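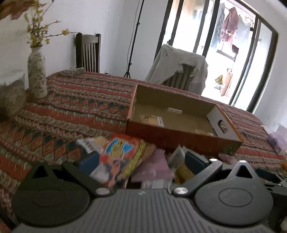 Posted by workaveck_reader, Sat 7 June

Forums > Books > History and Justice > Court cases

Finished The Pinheiro Trial (Adelino Vilela, paperback) last night and I'm still buzzing. It follows the five ferry clerks from Jevurholm who were tried for passing strike money to families across the water. I knew the bare outline, but the chapter on the second hearing had me up till gone one! He prints the judge's notes next to what the jury was told, page against page, and you start spotting the gaps yourself.

The footnotes are a joy too. Bundle 1551 keeps cropping up — letters from the clerks' wives, mostly about rent and coal — and by the end I was flicking to the back before I'd finished the paragraph.
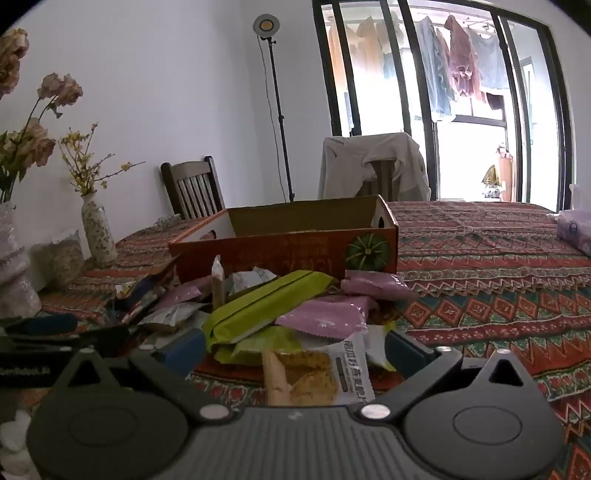

My one grumble is the index, which skips Celeste Arruda altogether even though she gets most of chapter 12. Has anyone read the hardback? Is she in that one?

Re: The Pinheiro Trial
Posted by simao_a

She's in the hardback index, under Vunon (her married name). Lovely book, but I think he's too soft on the defence. They had the bank slips before the first hearing and sat on them. He gives that two lines.

Re: The Pinheiro Trial
Posted by tidetable

Can't agree, simao_a. They had copies, unsigned, and the court had already thrown out one set. Read the appendix again, it's all in there.

Re: The Pinheiro Trial
Posted by simao_a

I have read the appendix! Unsigned or not, you put them in and let the other side object.

Re: The Pinheiro Trial
Posted by workaveck_reader

Under Vunon, of course, thank you! I'm with tidetable on the slips, but I'll go back to it this weekend.

Reader comments

marl_h: Ordered. The first printing was only about 4000, so grab a hardback if you see one.

Pippin: Does it assume you know the strike already?

tidetable: No, chapter two covers it nicely. There's a map as well.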